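The Numbers Man of the Nornar Marches Doesn't Trust the Numbers
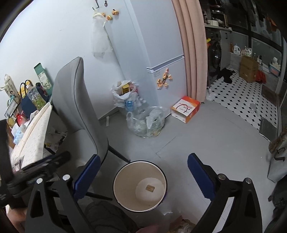 The official count for the last march through downtown Nornar was 2533 people. The organizers claimed four times that. The man across the table from me, who spent two decades planning crowd operations for the city police and now gets paid to criticize them, doesn't believe either side.

"The city picks a moment when half the crowd has gone for coffee," he said. "The organizers count everybody who walked past, including the ones walking home from work. Then both of them go on the radio and sound hurt."

He agreed to talk on the condition that I leave his name out, which he says is for the sake of a pension dispute. I had come to ask about the city's plan for July, when the fuel tax protesters have said they will be back, and when police intend to close the Jorum bridge and both tram lines feeding the old market. I left less sure of the plan than when I arrived, and not all that sure of him.

His main complaint is with the closures. Shutting the bridge, he argues, moves the trouble into Vultlow, where the streets are narrow and the shopkeepers had no say in it.

"You close a bridge because it looks good on a map," he said. "It gives the mayor a line to point at. People who want to break a window will walk the extra mile. They have all day."

I pointed out that the bridge was closed for the spring march as well, and that damage claims fell to 186 from the march before. He shrugged.

"It rained. Did they mention that it rained?"

They did not mention it. The city's review is long on vehicle deployments and says nothing at all about the weather. But when I asked whether he had anything to show that rain made the difference, he talked for a while about how it felt on the ground in earlier years and never quite got to an answer.

He is firmer on the subject of arrests. Police held 195 people that day, a number the interior office repeated at every chance. By his reckoning only a handful will ever see a courtroom. The prosecutor's office would not give me a figure. It said that cases were "progressing," a word it also used when I called in the spring.

"An arrest is cheap," he said. "You put someone on a bus, you drive the bus to the edge of town, you've got your number for the evening news. Ask them in a year how many were convicted. I used to write those press notes. I know what we left out."

Did it bother him at the time?

"Not enough."

What he would do instead takes longer to explain. He wants fewer officers in heavy gear, the tram lines kept running so that tired people can leave, and stewards from the march itself posted along the route. He sold a version of this to the Heinonen administration, which tried it at more than 5 events before dropping it. The city says it was dropped after two officers were badly hurt. He says it was dropped ahead of an election.

Both things can be true, and I told him so.

"Sure," he said. "But only one of them got into the report."

I asked the shopkeepers' association in Vultlow what it made of his ideas. Its office said members mostly wanted to know who would pay for the glass. The city has a compensation fund, though the form asks for three repair estimates and several owners told me they had given up on it.

He plans to be in Nornar for the July march, standing on the market side of the bridge with a hand counter in his coat pocket. I asked whether he would publish what he gets.

"If it's interesting," he said.

And if it happened to match the city's figure?

He thought about that one for some time. "Then I'd want to check it again."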